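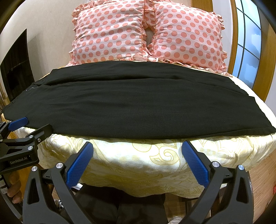
Black clothes are a menace to fold, aren't they? I've been having a go at my side of the wardrobe this week, and it's the black things that slow me down, because you can't see where the seams are and every scrap of fluff in Lirkberg comes over to say hello. I now do all of them on the bed. I used to use the ironing board, which is far too narrow, and half of whatever I was folding would slither off the far side while I was looking for the other half.

So, my method, for those who asked after my last piece about the airing cupboard (eleven of you, I was thrilled!). Lay the thing out flat across the bed, long side to long side, and smooth it from the middle with the flat of your hand. Then fold it in on itself until you've got a good thick block. I don't go in for rolling. I did try it in March after reading a leaflet from the Markent shop, and everything came out looking like a draught excluder.

If there's a cord or a tie, leave it on top where you can find it again. I lost one inside a waistband for most of a winter.
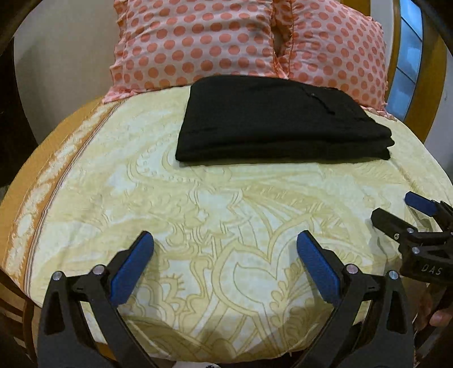 A patterned bedspread is a help too, I find, as dark cloth shows up so well against pale yellow and you can see straight away if an edge has gone crooked. Mine often has. I give it a tug and carry on. Soft things never make a proper square and I've stopped minding.

I'm also very fond of a frilly pillowcase, and spotty ones even more so, though I know they're not to everyone's taste. My sister calls them pudding basins. They do need a good shake after washing or the frills dry in a scrunch, and I won't iron a ruffle for anybody. Life's too short and my iron spits.

The reason for all this industry is Yule, of course. We've got family coming and they'll want somewhere to hang their coats, so the wardrobe has to give up at least one rail. Anything I haven't worn since last winter is going in a bag for the Gemura clothes swap. They're asking for warm things especially, clean and folded please, and nearly 50 bags came in last time, so do get yours along early if you want it sorted before the rush. I'll be the one at the trestle table, covered in fluff.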